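Arm build moves to the small parts fixture

The arm project at the Farkholm shared workshop has reached the part most of us signed up for. The mechanical work is finished, the wiring is tidy enough to close up, and since July the Sunday group has been working on getting the arm to pick up a small part and seat it in a fixture without anyone's hand nearby.

For members who joined recently, the project began as a replacement for a tedious job. The Baloyi latch kits we assemble for the tool library need a small insert pressed into a housing, and a full batch means doing that 2,000 times. Sizwe Oosthuizen did most of the last batch himself over several evenings and came back with a proposal to build an arm. The members' meeting agreed to a small budget, and the parts came from three places: a used set of joint motors bought in Ustbridge, a controller board from the shelf, and links we cut and finished in the shop.

The shoulder gave the most trouble. The first mounting foot flexed when the arm was stretched out, and the tip would sag by a few millimeters and then bounce when it stopped. We made the foot again in thicker stock and bolted it to a heavier base block. That cured most of it. The rest was a loose set screw in the elbow, found after two weeks of blaming the software.

The software is called Tunimum. Sizwe wrote the first version and four other members have added to it. It reads the joint positions, plans the move, and runs the same program against either the real arm or a simulated copy of the workshop. The simulated side was slow to set up, because every link had to be measured and entered, but it has paid for itself. A bad move there costs nothing. A bad move on the bench cost us a gripper finger in the spring.

Our routine now is to change one thing at a time, run it in simulation, and only then take it to the bench. A run is 20 attempts from slightly different starting positions. If 5 or more miss, we go back and look at the approach before trying anything else. Most misses so far come from the last bit of travel, where the fingertips have to come down close to the fixture without touching it. Coming in from straight above works better than coming in at an angle – the wrist has less to correct.

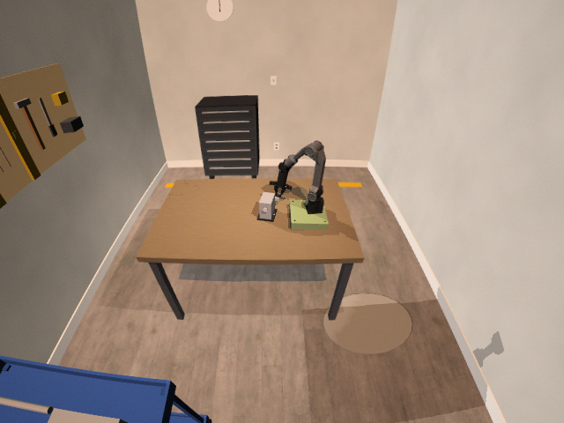

The other open question is speed. At the current setting the arm is slower than a person, and that is fine for now. We would like it to be reliable first. Once the misses are down, we will shorten the pause before the gripper closes, then raise the travel speed in small steps. The log file has 1,341 attempts in it, simulated and real together, and anyone who wants to dig through it for patterns is welcome to a copy.

Two jobs need people. The emergency stop button should be moved to the front of the bench, where it can be reached from a chair, and the cable run along the upper link needs a proper clip in place of the tie that is there now. Neither takes special knowledge. Someone comfortable with a drill press could do both in an afternoon.

The group meets on Sunday at 2 p.m. at the long bench. Please bring safety glasses if you have your own – the shop pairs are getting scratched. If you plan to run Tunimum on your own laptop, install it before you come, as the download is large and the shop connection is slow.

14 shares | 6 comments

Recent items
Band saw back in service
New shelf labels in the tool library
Soldering evening: places left
Lumber rack rules, revised
Locker renewals due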